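Recording Two-Handed Table Clearing with Hand-Held Grippers
Robotics Club, Project Notes, Part 3
Written by Onyekachi Dauda. Last changed 5/24/24

Part 2 covered mounting and charging. This part covers the recording itself: how to hold the two grippers, how to split the work between hands, and which takes to throw out before they reach the training set. It assumes you have a matched pair of grippers, charged, with the clocks synced in Cekard.

Before you start

Set the table with ordinary dishes. Plates, bowls and a tablecloth with a busy print are all fine, and a plain white cloth under white plates made our tracking worse. Leave the kettle, jars and canisters where the household keeps them. Fill nothing with hot water.

Check the finger pads. Wipe them with a damp cloth and let them dry. A pad with flour or grease on it will slip on glazed ware at the closing force we use.

Open and close each gripper fully three times. Cekard reads the end stops from this motion. If the width value at full close is not zero, repeat it.

Step 1. Plates

Approach the rim with one jaw over and one jaw under. Close slowly until the plate stops shifting, then lift the near edge first. Bring the second gripper in from the side and take the rim about a quarter turn away from the first grip. Do not lift the whole plate until both grippers are closed.

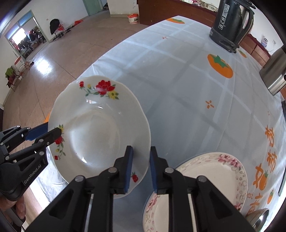 Keep the tilt small while the plate is in the air. At a steep angle the load moves to one pad and the plate begins to rotate in the jaws. If it rotates, set it down and start the take over. Do not correct it with a finger. A bare hand touching the object makes the take useless to us, and the filter in Cekard will not catch it every time.

Lower the plate with the far edge touching first. Open the side gripper, then the near one. Wait one second before moving away so the end of the take is easy to find.

For a stack, take only the top plate. We tried moving two at once in the first week of May and dropped the attempt after the rims slid apart.

Step 2. Bowls

Plastic bowls bend. Close on the rim until it just starts to give and hold there. One gripper is enough to drag a small bowl, but use two for any lift, with the second coming from the opposite side or from the right, whichever keeps your wrists from crossing.

Steel mixing bowls are slick and heavy when they hold anything. Nest or slide them, and leave lifting for later sessions. Keep the grippers out of dry ingredients.
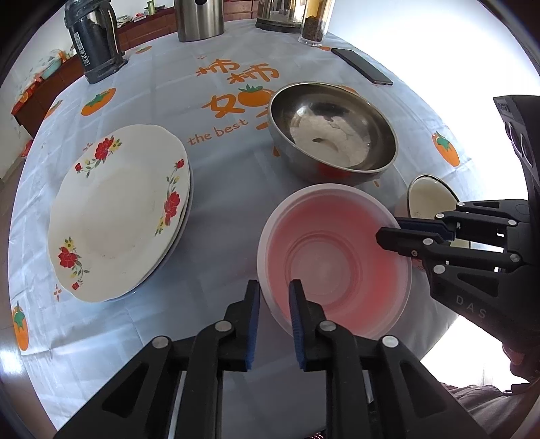

Zariņš wrote back after reading the draft of this section and disagreed about the closing force. In those tests a soft rim held better when it was squeezed past the first bend, and the policy trained on those takes let go less often. The cost was a wider spread in the width values, so the two styles should not be mixed in one set. I have left the step as written for our set. If you use the firmer grip, put "firm" in the notes field on every take.

Step 3. Sorting the takes

Our set has 342 takes so far, from 16 sessions. Go through yours the same day. Delete a take if:

the grippers leave each other's view for more than two seconds during a lift
a hand touches the object
the width reading jumps with no motion
the object was set down on the edge of the table

Keep failed grasps if you recovered with the grippers alone. Mark them "retry".

Export at the default rate. Name the folder with the session number and the word "table", then copy it to the Sturken drive. The upload stalls on folders with more than 100 takes, so split long sessions before copying.

Part 4 will cover replay on the Nistholm arm.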